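Walk-round checklist, first floor rooms
Checked by: Wendy Wragg
Copy to: Trudy Fairweather
December 2022
Rooms covered: Uta, Nindari, Tiwari, Endau

Key: OK = fine as found. ACT = somebody needs to do something. N/A = doesn't apply to this room. My comments go under each line, and yes, Trudy, I know they're longer than the boxes on the form allow, so I've typed it up this time!

1. GETTING IN AND OUT

1.1 Corridor clear from stairs to fire door - OK
Lovely and clear all the way along. The stack of chairs outside Nindari that I moaned about in June has gone at last.

1.2 Room doors close by themselves - ACT (Tiwari)
Tiwari's door stops a hand's width short and then sits there thinking about it. It needs the closer adjusting. The others shut properly, and Uta shuts with quite a bang, so mind your fingers.

1.3 Fire action notice up and readable - OK
Up in all the rooms. The one in Nindari has faded but I could still read it from the doorway.

1.4 Extinguisher in place, pin in, tag in date - OK
Both on their hooks, both tagged.

2. HEATING, LIGHT AND AIR

2.1 Room temperature - OK
Thermometer said 18 in Endau when I went in with my coat still on. Uta was a bit chillier but the radiator had only just been turned up, so I'm not marking it down.

2.2 Lights all working - ACT (Uta)
One tube flickering over the sink end. It gave me a headache in five minutes, so I'd like it done before the paint cupboard.

2.3 Windows open and lock - OK
Stiff in Tiwari, same as ever, but they do open and they do lock.

3. WORK SURFACES

3.1 Covering flat, no ripples or lifted edges - OK, one comment
I went over this one carefully in Endau. It's the cream covering with the grey ferns and the peachy-orange bits, and it's a very busy pattern indeed! Pretty, I do like it, but a crumb or a small splash could hide among all those leaves quite happily. Please wipe the whole thing every time, and don't go by eye. I ran my hand along the part I could reach and didn't feel anything sticking up.

3.2 Bottles capped, upright and well back from the front - OK
All standing up towards the back in Endau, all with their caps on. Thank you to whoever uses that space, it makes my job much quicker.

3.3 Every bottle marked with what's in it - ACT (all rooms)
This is my usual speech. The tall one with the green cap has a white label with red and green printing, and that's the sort of thing I like to see. With the small clear ones I'd like the contents written on in big letters, facing outwards, so that someone who has never been in the room can tell at a glance. A clear bottle standing against that pattern is easy to overlook as it is. Marker pens are in the top drawer of the stationery cupboard - please put them back. 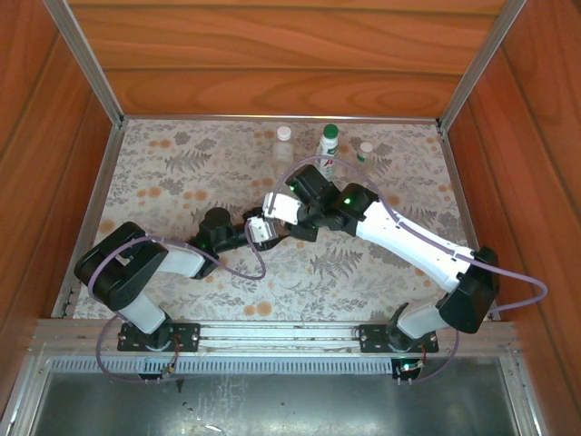

Item 3.3, Endau: bottles along the back of the patterned top.

3.4 Nothing stored where people need to lean or reach - OK
Fine in Endau. Uta had a box of offcuts right where you'd rest your elbows, and I moved it to the shelf myself.

4. CABLES AND PLUGS

4.1 Sockets not cracked or loose - OK
Tried each one with a gentle wiggle. No movement.

4.2 No extension leads plugged into other extension leads - ACT (Nindari)
I found one under the window bench, unplugged the second lead and left a note on it. If it's back next time I shall be taking it home with me.

4.3 Leads off the floor or covered where people walk - OK
The rubber strip in Tiwari has been taped down again and it's much better.

5. PANELS, CORNERS AND TRIM

5.1 Panels firm, no splinters or sharp bits - OK
The warm orangey wood-grain in Endau always cheers me up on a grey day. For the comments column: feel along the joins as well as looking at them, please, as you'd never pick out a hairline crack among all those swirls.

5.2 Metal strips fixed at both ends - ACT (check again next round)
There's the upright strip in the left-hand corner and the other one that runs down the side beside the covering. I pressed along both and was happy enough. I'm still putting them down for another look, as a strip that lifts will catch a sleeve or, worse, a cloth when somebody's wiping down in a hurry. Trudy, could you bring the little mirror?

5.3 Corners clean - OK
The corner where the side panel meets the back one is where dust likes to gather, so a dry brush first and then a damp cloth. Do it the other way round and you just make paste. 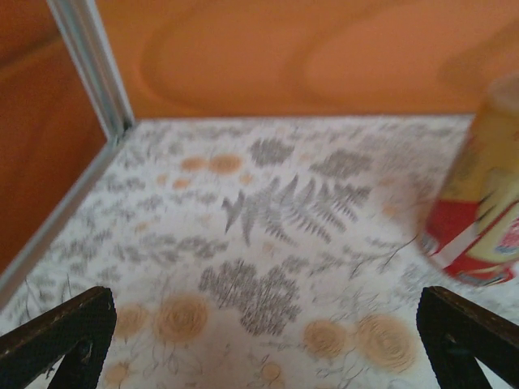
Items 5.2 and 6.1, Endau: the corner and its strips, with a drinks can over on the right.

6. FOOD AND DRINK

6.1 Drinks kept off the work surfaces - ACT (Endau)
One can, standing on the patterned covering. I'm not going to make a fuss over a can, but the rule is the same in all the rooms: drinks go on the side shelf by the door. Spills run, and they always run towards whatever you least want wet.

6.2 Bins emptied, right things in the right bin - OK
Recycling in Uta was nearly full. Cans want rinsing before they go in, the whole room smelt of stale pop.

7. FIRST AID

7.1 Box in place and stocked - ACT
Down to 8 plasters in the Nindari box and it should have 10 at the very least. The eye wash is fine. I've added plasters to the order.

7.2 Names of first aiders on the door - ACT
The list still gives the old extension. It should be 316 now. I've crossed it out in biro, which looks dreadful, so a fresh print would be nice.

Still to sort, in the order I'd do them: Tiwari door closer, extension lead in Nindari, tube in Uta, contents written on bottles everywhere, first aid list reprinted. Trudy has the keys to the cupboard if anyone needs the spare closer.

Signed: W. Wragg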